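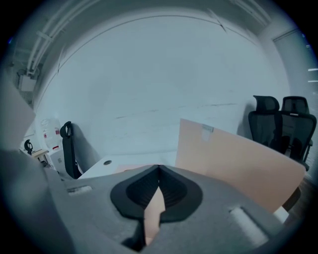

エウラベナ・アメガシーさんからは、請願と陳情のどちらを選べばよいのか、また紹介してくれる議員がいない場合には提出をあきらめるほかないのか、というお尋ねが寄せられた。同様のお問い合わせは12月の定例会の前後に集中しており、ドロラムヴィル町議会事務局では、書面の作成から結果の通知までの手続を本ページにまとめることとした。初めて提出される方は、用紙に記入を始める前にひととおりお読みいただきたい。

請願と陳情の違い

請願は、町の事務に関する意見や要望を議会に申し出る制度で、提出にあたっては議員の紹介を必要とする。紹介議員は請願書の表紙に署名または記名押印を行う。人数に上限はなく、1名でも受理の要件を満たす。

陳情には議員の紹介を要しない。当議会では、陳情のうち請願に準じて扱うことが適当と議長が認めたものを本会議に付し、それ以外のものは写しを全議員に配付している。紹介議員が見つからない方は、陳情として提出することができる。受理の後に紹介議員を得た場合は、いったん取下げの手続をとり、改めて請願書として提出していただく。

いずれも、町内にお住まいの方に限らず、隣接するマンサイド地区にお住まいの方、法人、未成年の方も提出することができる。

書面の作り方

様式は事務局の窓口で配付しているほか、電子申請システム「ディンド」の「議会」の欄からも入手できる。必要な事項が記載されていれば、任意の用紙を用いても差し支えない。用紙は縦に使い、横書きとする。手書きの場合は、消すことのできる筆記具を用いないこと。

書面には次の事項を記載する。

件名
「○○に関する請願」「○○を求める陳情」のように、求める内容が一読して分かるものとする。議会において件名を修正することはないため、誤字がないか十分に確認すること。

要旨
議会に求める内容を300字以内で簡潔に記載する。議案書にはこの部分がそのまま掲載される。

理由
要旨に至った経緯、現在の状況、改善を求める点を記載する。字数の制限は設けていないが、資料や写真を添える場合は別紙とし、本文中に「別紙のとおり」と記すこと。

提出年月日、提出者の住所および氏名
氏名は自署または記名押印とする。法人の場合は所在地、名称および代表者の氏名を記載し、代表者印を押印する。連絡のつく電話番号を余白に書き添えていただきたい。

宛名
「ドロラムヴィル町議会議長」とする。議長の氏名は記載しなくてよい。

内容が複数の分野にわたる場合は、分野ごとに書面を分けて作成する。たとえば、トレド通りの歩道の補修と、同じ通りに面した図書室の開館時間の延長とを併せて求める場合、前者と後者は別の書面となる。

署名簿を添える場合

署名簿の添付は任意である。添付するときは、各葉の冒頭に件名と要旨を記載し、署名欄だけの用紙が混じらないようにする。署名は本人が住所と氏名を自ら記入する。同一世帯であっても「同上」や「〃」による省略は認められず、該当する行は人数に算入されない。

署名簿は製本せず、左上を綴じて提出する。人数は提出者の側であらかじめ集計し、最終葉の下部に合計を記載する。昨年度に受理した署名簿のうち最も人数の多かったものは2,489名分で、事務局における確認には約3日を要した。分量の多い署名簿を持参される場合は、来庁の日時を事前に電話でお知らせいただきたい。

なお、受理した署名簿は原則として返却しない。控えが必要な方は、提出前に各自で写しをとること。署名簿に記載された個人の情報は人数の確認にのみ用い、議員への配付資料には含めない。 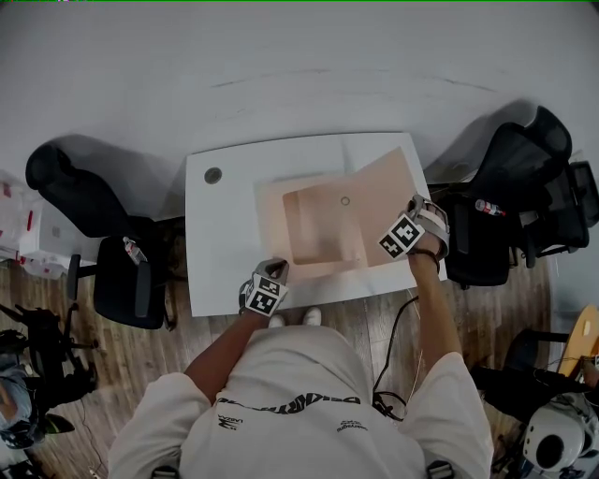 提出の方法

書面は、事務局の窓口への持参または郵送により提出する。受付時間は町役場の開庁時間と同じである。郵送の場合は、封筒の表に「請願書在中」または「陳情書在中」と朱書きする。郵送された陳情のうち、提出者本人の意思を電話等により確認できないものは、参考送付の扱いとなることがある。

「ディンド」を用いた提出は、現在のところ陳情に限り受け付けている。利用者登録を済ませたうえで様式を読み込ませ、内容を確認して送信する。送信後、受付番号を記載した通知が登録先に届く。通知が届かない場合は、再送信をする前に事務局へ照会していただきたい。ファクシミリおよび電子メールによる提出は受け付けていない。

次回の定例会で審査の対象となるのは、2026年1月12日の閉庁時刻までに事務局に到達したものである。郵送の場合も消印の日付ではなく到達の時点を基準とする。これに遅れたものは、次の定例会に付される。

受理から結果の通知まで

事務局は、提出された書面の形式を点検し、不備があるときは提出者に補正を求める。補正の連絡は電話で行うことが多いため、日中に応答できる番号を記載しておくと手続が早い。形式が整ったものには文書表の番号が付され、所管の常任委員会に付託される。

委員会の審査は公開で行われ、傍聴席の範囲内でどなたでも傍聴できる。提出者が趣旨の説明を希望するときは、書面の提出と同時に「趣旨説明申出書」を提出する。説明の可否は委員長が決定し、時間その他の条件は決定の際に通知する。当日に資料を追加で配ることはできないので、必要なものは申出書に添えておくこと。

審査の結果は本会議に報告され、採択、一部採択、不採択のいずれかが議決される。さらに調査を要するものは、継続審査となる場合がある。結果は議決の後、文書で提出者に通知する。連名で提出された場合の通知先は代表者のみとなる。採択されたもののうち、町長その他の執行機関において措置することが適当なものは、議長からこれを送付し、必要に応じて処理の経過の報告を求める。

取下げと訂正

提出した書面を取り下げようとするときは、「取下申出書」に件名、受理番号および提出者の氏名を記載し、提出時と同じ印を押して事務局に提出する。委員会に付託された後の取下げには議会の承認を要する。請願の場合は、紹介議員にも事前に連絡しておくことが望ましい。

字句の軽微な誤りについては、付託前に限り、窓口で訂正することができる。要旨の趣旨が変わるような訂正は認められないので、取下げのうえ新たに提出していただく。

過去の例を参照するには

過去に受理した請願および陳情のうち87件について、件名、要旨および議決の結果を一覧にしたものを、事務局の窓口で閲覧に供している。書き方に迷われる方は参考にされたい。写しの交付を希望される場合は、閲覧の際に窓口の職員に申し出ること。

書面の内容に関する助言や文案の作成は、事務局では行っていない。様式および手続についてのお問い合わせは、議会事務局議事係（担当　ギフティ・エシュン）まで。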